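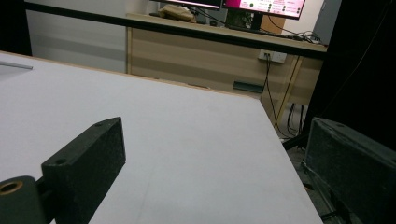

**irja_koskela:** I'd leave the old top alone for another year, myself. Mine came from a school clearance in Hakville and it's scuffed all over, but once there's a cloth on it and a pot of tea you forget all about it (well, I do!).

**rampersad:** Lovely thought, Irja, but I can't agree. White shows everything. We did our kitchen table over in March with two coats of eggshell and I only wish we'd got on with it sooner - the whole room feels brighter, and the children have stopped asking why it's "the sad table".

**sevwood6:** Did you sand first, rampersad? I used a 1000 grit on mine and the paint slid about like butter on a hot plate. My brother-in-law says 120 and a good wipe down, and I'm inclined to believe him, though he's been wrong about gravy.

**rampersad:** 120, yes, then a primer. Don't skip the primer, please, whatever the tin says. And leave it 5 days before you put anything heavy on it.

**irja_koskela:** Five days without a table! Where did you all eat?

**rampersad:** On our laps, mostly, and one very nice evening on the back step with chips.

**sevwood6:** Right, I'm tempted now. Does anyone know if the wood edging wants masking, or do you paint straight over it?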